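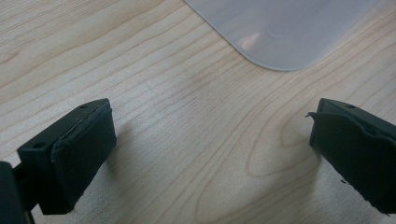 浅色木质桌面与黑色夹持件

Grirnau婚礼影像服务部
外景及宴会厅拍摄现场安全检查表(附检查意见)

适用范围:本表适用于Grirnau承接的婚礼仪式、宴会及婚前外景拍摄。4月场次在Ulcombe庄园进行,编号1578。检查由当班现场负责人执行,摄影、摄像、灯光各组配合。各项结果填写“合格”“整改后合格”“不合格”或“不适用”,意见栏须写明具体位置和处理情况。

一、场地与通道

1.1 仪式区主通道净宽满足新人并行及礼服拖尾通过。
结果:合格
意见:通道两侧花架已向外移位,移位后与宾客座椅间仍可侧身通行。

1.2 安全出口、疏散指示及消防器材未被背景板、灯架或器材箱遮挡。
结果:整改后合格
意见:宴会厅北侧出口旁原堆放器材箱两只,已移至后勤走廊。今后该出口内侧不得作为临时存放点,布展单位亦应遵守。

1.3 地毯接缝、门槛及台阶边缘平整,无翘起。
结果:整改后合格
意见:舞台前沿地毯接缝翘起,由场地方重新压平并粘贴。台阶边缘加贴浅色警示条,颜色已与婚礼策划方确认。

1.4 草坪拍摄点地面坚实,无坑洞、积水及外露喷淋头。
结果:不合格
意见:湖边草坪东侧有外露喷淋头,场地方未能在拍摄前加盖。该点位取消,合影改在石砌露台进行。复查前不得恢复使用。

二、电气与线缆

2.1 延长线、插线板外皮完整,插头无松动、发热或烧灼痕迹。
结果:整改后合格
意见:灯光组一条延长线外皮开裂,已停用并挂牌,交回器材室报废。

2.2 横穿通道的线缆使用过线槽或全幅胶带固定。
结果:合格
意见:香槟塔后方线缆沿墙敷设,未经过宾客区。

2.3 室外用电接入带漏电保护的回路,接头离地并有防水措施。
结果:合格
意见:试验按钮动作正常。露台接头使用防水盒,盒盖须在每次插拔后重新扣紧。

2.4 单一回路负载未超过场地方核定值。
结果:整改后合格
意见:持续灯与乐队音响原接同一回路,已分开。乐队如需增加设备,应先告知现场负责人。

三、灯架、三脚架与高处器材

3.1 灯架展开到位,锁紧件有效,每支配沙袋。
结果:整改后合格
意见:现场灯架共12支,其中2支未配沙袋,补齐后复查合格。室外灯架每支加配一只沙袋。

3.2 悬挂或高架器材设有独立保险绳。
结果:合格
意见:保险绳扣件逐一检查,未见变形。

3.3 三脚架不占用宾客行走路线,无人看守时降低至最低高度。
结果:合格
意见:仪式期间主机位设专人看守。宣誓环节不得为变换机位而穿越主通道。

3.4 使用梯凳拍摄大合影时,由第二人扶稳。
结果:合格
意见:露台石面有坡度,梯凳仅限在靠墙一侧的平整区域使用。

四、马车与动物入场

4.1 马车由持证运营方提供,驾驭人员全程不离开缰绳。
结果:合格
意见:运营方Drordale已提交保险凭证及马匹健康证明,复印件随本表存档。

4.2 拍摄人员与马匹保持安全距离,不从马匹正后方接近。
结果:合格
意见:出发前已向全体组员说明。近景使用长焦镜头完成。

4.3 马匹附近禁用闪光灯、彩带枪、冷焰火及无人机。
结果:整改后合格
意见:策划方原定新娘下车时施放彩带,经协商改在马车驶离、马匹离开露台区域后进行。

4.4 新娘上下马车时有人协助整理裙摆,踏板干燥、牢固。
结果:合格
意见:裙摆及头纱不得接近车轮辐条,行进前由伴娘与驾驭人员分别确认。

五、明火、烟雾与特殊效果

5.1 烛台置于稳固台面,与纱幔、干花及纸质装饰保持距离。
结果:整改后合格
意见:签到台蜡烛距纸质座位卡过近,已更换为电子烛。

5.2 烟饼、冷焰火的使用取得场地方书面同意,灭火器材就位。
结果:不适用
意见:本场未安排。客户临时提出要求的,一律不予现场批准。

5.3 干冰或低位烟机启动期间舞台保持通风,儿童不得靠近。
结果:合格
意见:首支舞使用低位烟机,每次运行不超过30秒。

六、人员与应急

6.1 全体组员知晓集合地点、急救箱位置及场地方联系电话。
结果:合格
意见:集合地点为前院停车区南端。急救箱设于新娘化妆间外,烧伤敷料已补充。

6.2 连续工作时间及用餐休息符合规定。
结果:合格
意见:摄像组用餐时间与致辞环节冲突,已安排轮换。

6.3 外聘人员签署安全告知书。
结果:整改后合格
意见:协作单位Bạch影像工作室人员到场后补签。自下一场次起,告知书应在进场前收齐,未签署者不得进入布置区域。

6.4 恶劣天气备用方案已与新人及策划方确认。
结果:合格
意见:遇雷雨时仪式移至宴会厅,马车入场取消,改为步行入场。是否启用由现场负责人与场地方共同决定,最迟于仪式开始前两小时通知各组。

七、遗留事项

湖边草坪喷淋头加盖,由场地方负责,完成后书面通知本部,本部派员复查。
报废延长线的替换件由器材室在下一场次前配发。
沙袋数量列入装车清单,装车人与接收人分别核对签字。

本表一式两份,一份由现场负责人留存,一份交服务部归档。未经服务部书面许可,不得删改已填写的检查意见;需要更正的,应另页注明并附于表后。

现场负责人签字:
场地方代表签字: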